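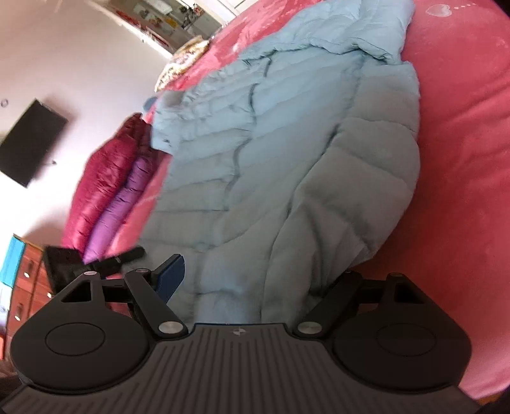
Fig. 1. Black hand-held gripper, seen from behind, indoors.

Household Textiles, handout 2: what we sleep under
Harkdale evening classes, course 2552

Hello again! I went a bit fast at the end of the last session, so I've written the bedding part up properly and added a few bits I forgot to say. Bring this with you next time, as we'll be using the table of fibres you filled in (if you've lost yours, there are spares in the tray by the door).

Let's start with words, because they cause more muddle than anything else. A quilt, in the strict sense, is two layers of cloth with something soft in between, held together by stitching that goes right through. A bedspread is a top cover and may be one layer or several. A coverlet is usually smaller and stops short of the floor. In shops all three get used for whatever happens to be folded on the shelf – so look at how the thing is made and ignore the label.

Now, thread count. I get asked about this every single term. It means the number of threads in a square inch of cloth, counting both directions. A 300 count cotton sheet can feel lovely, and I have one at home that I'd never part with, but the number tells you very little about the quality of the cotton. Some makers count each strand of a twisted yarn separately and the figure shoots up without the sheet getting any nicer. Feel it, hold it up to the light, and see how evenly it's woven. 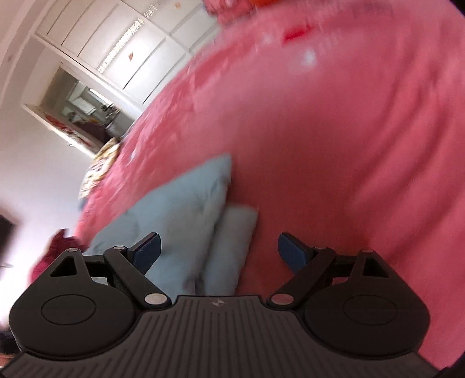
Weave matters too. Plain weave goes over one, under one, and gives you a crisp, cool sheet that creases if you so much as look at it. Sateen floats several threads at a time over the surface, so it's smoother and a bit shiny, and it snags more easily. I'm a plain weave person myself, but half of you disagreed with me last time and that's fine!

Pile fabrics are where we left off. Plush, velvet and corduroy all have extra yarn standing up from a backing cloth. Plush has a longer pile than velvet, as a rule, and it's softer to lean on. Stroke it one way and it looks pale, stroke it the other way and the colour deepens, so if you're sewing a cover from two widths make sure the pile runs the same way on both. I once got this wrong on a pair of curtains and had to look at them for years.
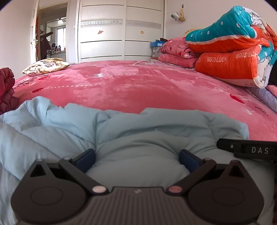

Fig. 2. Plush bedspread in pink and rose-red, with a light blue quilt in the foreground.

For next time: find one piece of bedding at home and work out its fibre, its weave and whether it has a pile. Write down what the care label says as well. The Flerketon sample book has 14 swatches to compare yours with, and it'll be on the side table from half past six – please don't take it home.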